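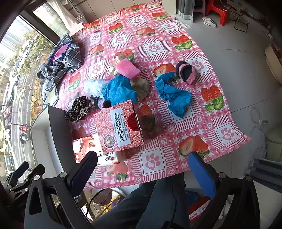

Dénes Kelemen reckons you should never pay the full amount up front for a parcel locker or redelivery, and after the week I've had I'm starting to agree. 2 min read

Ordered curtains, two pairs, from a small seller in Devby. Tracking says delivered Saturday, left with neighbour. Neither neighbour has it. No card through the door. Seller says talk to the courier, courier says talk to the seller, and the courier's chat thing just loops round. Paid 83 on a debit card, not credit. Who do I actualy chase? And is there a time limit? Don't want to miss it while they pass me back and forth.

Posted by curtainless_in_elville

Hajdu
The seller. Always the seller. Your contract is with them, the courier's contract is with them too, so you're nobody to the courier really. Email, don't phone - you want it in writing. Put the order number, the date it was meant to come, what you paid, and say you haven't received it and want either a replacement or your money back. Give them 14 days. If they say "it shows as delivered" ask for the proof, the photo or the GPS or the signature. Half the time the photo is a different door altogether, mine was a blue one and I've got a brown one.

If they go quiet, ring your bank and ask for chargeback. Works on debit cards. There is a limit on how long you can leave it so ring early, even just to ask. Section 75 is credit cards only and over 100 so no use to you here.

One more thing - did you tick anything at checkout like "leave with neighbour" or "safe place"? If you did and they left it there its a lot harder. Check the confirmation email.

mags192
did you look behind the bins. ours go there every time

Vorkotska
Agree with Hajdu mostly. Try the neighbours two or three doors down as well, ours went to number 16 when we're at 61. Took them nine days to bring it round and they'd opened it. Curtains too, funnily enough. Wrong length in the end so they went back anyway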